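Open day at Kemgate lets visitors see robot training at first hand

2026-03-02

The robotics workshop at Kemgate opened its doors to the public for the first time since it moved into the former Ronlow printworks in September. Over 1000 people came through during the day, among them several school groups and a party of engineering apprentices from Nudmont.

The workshop trains robot arms and hands to pick up and move household objects. Much of the work is done on a computer before a real machine is switched on, and this was the part staff most wanted to show. Visitors were taken in small groups to the simulation room on the first floor, where a large screen had been set up facing four rows of chairs. Sessions lasted 20 minutes and were full from late morning onwards. A second screen was brought up from the canteen after lunch to shorten the queue.

The demonstration used a simulated kitchen task from a project called Latuheru. The project has 51 tasks so far, all of them set at a table with a few everyday items on it. Staff explained that each one is repeated many times with the objects in slightly different places, so that the control software does not simply learn one movement by heart. A single task may be run 2000 times before the team is ready to try it on the machine downstairs.

Visitors were able to ask for changes between runs. One school group wanted the objects moved closer together, and another asked for the arm to be slowed down so that they could follow the fingers. Questions from the adults were mostly about cost, safety and how long it would be before such machines were working in care homes and hospital kitchens. Staff said they could not give a date for that. They added that soft or slippery items still cause the most trouble, and that fruit is useful for practice as no two pieces are quite the same shape.
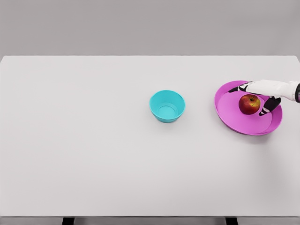
The simulated hand reaches for an apple on a pink plate during one of the Latuheru tasks.

On the ground floor, 2 real arms were on show behind a safety screen. They were run for short periods every half hour, and between runs visitors could handle a spare hand with its cover removed. Children under 12 were given a worksheet and could try a simple programming exercise on laptops in the entrance hall, moving a block from one square to another. The worksheet will be put on the workshop's website for teachers who were unable to come.

Parking was difficult for part of the morning, when the yard filled up and cars were sent on to the Ronlow Road car park. The workshop has apologised to neighbours and says a shuttle bus will be arranged if the event is held again.

A second open day is being considered for the autumn. Schools and colleges that would like a separate visit before then can book a weekday morning through the Kemgate front office. Groups are limited to 30, there is no charge, and there is a lift to the simulation room.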